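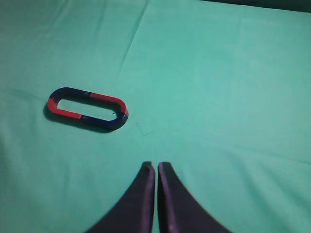
Tips for a small arm on a bench: cloth, magnets and cables

I've been building a little pick-and-place arm in the back half of the garage since March, and I'm having a ball with it. Margaux Barbier asked me to write up what I'd learned before she starts hers, so this page is for her and for anyone else with a spare bench and a patient household. I've gone through a lot of tape.

Cover the bench first

Plain cloth in one colour is the best money I've spent on the whole build. Mine is green. Buy more than you think you need, enough for the benchtop and a second piece to hang behind it, and wash it before you cut it. A few wrinkles won't hurt. If the software keeps mistaking a crease for an edge, run a warm iron over that patch and try again. Bulldog clips under the lip of the bench hold the front tight, and they come off in seconds when somebody wants the bench back for potting up tomatoes.

Pick objects with a bit of character

Wooden blocks get dull quickly! Raid the kitchen drawer, the craft box and the kids' old science kit. I love horseshoe magnets for this. Put two tip to tip, opposite poles together, and they make a closed loop with a hole in the middle, lovely and flat, with strong colours the camera has no trouble with. The hole is the interesting bit, as you can grab the loop across both sides or go for one side only, and those are quite different jobs for the arm.

Some magnet habits I'd pass on:

Keep them well away from steel screws, your good drill bits and anyone's bank card.
Wipe them with a dry rag before you start. They pick up filings from the bench and then leave them all over the cloth.
Store them as a closed pair. They hold their strength longer that way.
If anyone in the house has a pacemaker, choose something else to pick up.
Small loose magnets are dangerous for little kids if swallowed, so count them back into the tin.

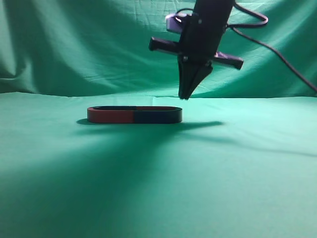
Slack in the cable is worth an evening of your time. Run the arm slowly through its whole reach with the power low and watch the cable the entire way. It should never go tight, and it should never droop down where the fingers are working. My first go was far too short and I pulled the plug clean out of the wrist. A generous loop near the top fixed it. Use hook-and-loop ties while you're still changing things and save the zip ties for later.

Getting the fingers right

Start every session with the fingers closed and parked up high. It's an easy habit and it has saved me a few scratched objects. I bring the arm down in steps of 4 mm when I'm testing a new height, with one hand on the stop button. Slow, yes, but you learn so much by watching it creep!

My controller is a Trundari board, which I chose mostly because Valentin Ferrand had one and could answer my questions over the fence. He also told me to log every cycle, and he was right. I had a screw work itself out at some 3,000 cycles, and now I check all of them every 200. A dab of removable threadlocker on each one, let it cure overnight, and they stay put nicely.

Light and shadows

One lamp gives you one big hard shadow, and the arm throws another across the cloth whenever it moves. If your software cares about that, add a second lamp on the other side and hang a bit of baking paper well clear of an LED bulb to soften it. Never do that with a halogen. I also close the garage door after four in the afternoon, when the sun comes in low and changes every colour on the bench.

Tidying up

Park the arm, switch off at the wall, then fold the cloth with the used side in. Ours goes on a hook with the lamp leads. Marty, the neighbour's cat, will sleep on any cloth left out, and green shows every hair. A lint roller gets most of it off.

Margaux, bring your gripper round on Wednesday and we'll sort out the cable together. I've got spare clips.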